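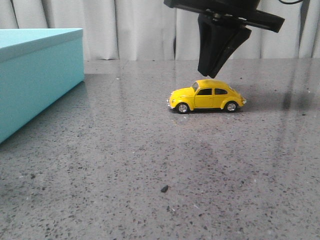

1/4 New results from the Drerken manipulation project
The Tremurex group has released its report on grasping small, glossy objects, such as the yellow toy car on our countertop.

2/4 Method
Hanyu Guo trained two policies on the same 3,000 demonstrations. One received fixed-camera views only – the other also received gripper position.

3/4 Result
Over 2,000 trials, the second policy missed 40 fewer grasps. Most remaining errors involved polished surfaces and curved roofs.

4/4 Next steps
Phong Cù will lead a repeat study in September. Questions about the protocol may be sent to the Drerken project office.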